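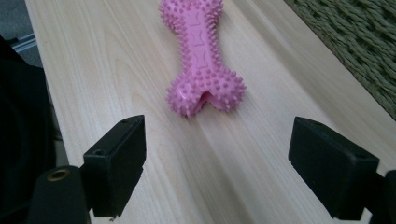
**Can you still walk out to the old brick kilns at Graston, and is there anything left to see?**

My aunt grew up near there and swears there were five kilns in a row by the creek. I'd love to take her in January if the path is open. She's fine on gravel but not on stairs.

**sasaki_trails**

You can get to them from the lower parking lot on the Asurero side, and the path is flat gravel until the old rail bed. Three of the kilns are still standing to about shoulder height, and the other two are mostly humps with blackberries on top. I went last winter and it took me half an hour each way, but I stop a lot — I can't walk past a stamped brick without turning it over. The Husix company made them for the railroad, up to 200 an hour at the peak according to the sign, and you'll see HUSIX pressed into plenty of them. Please leave them there!

The drying shed is fenced off. You can see the chimney fine from the path, and it's 83 feet tall if your aunt wants to argue about it (my dad always said 100).

**millpond83**

its muddy after rain, wear boots

**kilnwatcher**

Agree with the first reply, except the lower lot closes at 5 now and they do lock the gate. There's a bench by the second kiln, so your aunt can sit while you poke around. The little footbridge past the last one was out when I was there, so you'll have to come back the same way.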